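September 16, 2021

Pringle kiln, firing 49. Second go at the Brarness glaze on the small bowls, same recipe as last time but sieved twice. Loaded four bowls on the middle shelf and two test tiles by the door. Bisque was clean, no cracks. Slow ramp to start, then full power once the bungs were in. Controller read 1387 at shutoff – that's the Fahrenheit setting for the luster, which I had left in from the last load. So the glaze never got near melting. Tiles came out chalky and pink, and it rubs off on a thumb. 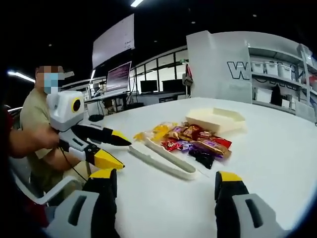

Annag Rutherford thinks the bowls can go straight back in without stripping, as long as the coat isn't flaking at the foot. She did the same with a Diston load in November and lost one piece to crawling. Her advice was to brush off the dust and leave the glaze alone.

Will refire all four at cone 6. Program name to be written on the lid card before each start – Ewan has the marker. Still need kiln wash for the lower shelf.

Last updated: E. Imrie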